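10 Oct 2019
By the Imeteo equipment desk

Pre-purchase inspection, second arm station

We've run this list on the first station and it works, so here it is again with comments before we commit next year's money. I'm excited about this one! Fill in your own notes under mine.

1. Table surface flat and solid — OK
Scratches and scuffs are fine. Rocking isn't. Lean on each corner with the arm parked.

2. Cell tape — NEEDS WORK
Blue painter's tape is cheap and quick, and I still love it for trying out layouts. But torn ends and gaps get read as "close enough" by whoever sets up next. Re-lay before the vendor visit. Budget line: tape, plus a printed mat from Norðdahl if we like the final grid.

3. Trays — OK, with a comment
Mark where the tray sits so it goes back to the same place. Order spares now, same color and depth.

4. Gripper fingers — OK
Check for play, cracks and loose screws, power off. The Zerari quote lists 2 spare sets and I'd say yes to both. 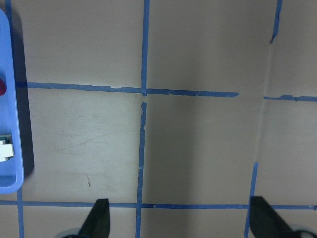
5. Emergency stop — OK
Reachable from both sides of the table. Press it during a slow move, reset, press again. The new station needs its own button, and it wasn't in the first quote, so please add it.

6. Cables and air line — OPEN
No loops on the floor. The Sorkell cable chain costs more than zip ties and I think it's worth every cent.

7. Lighting — NEEDS WORK
Uneven light across the cells. One more lamp, diffused, goes on the list.

8. Guarding and floor marks — OPEN
Measure full reach with the fingers wide open, then add the walkway.

Money so far: $3000 held for guarding and the stop circuit, $1000 for trays, lamp, mat and spare fingers. The arm itself is a separate request. If something has to slip to January, let it be the mat — never the guarding.

Sign-off needs two people, one of whom wasn't part of the setup. Retest items 2, 6, 7 and 8 before the order goes out.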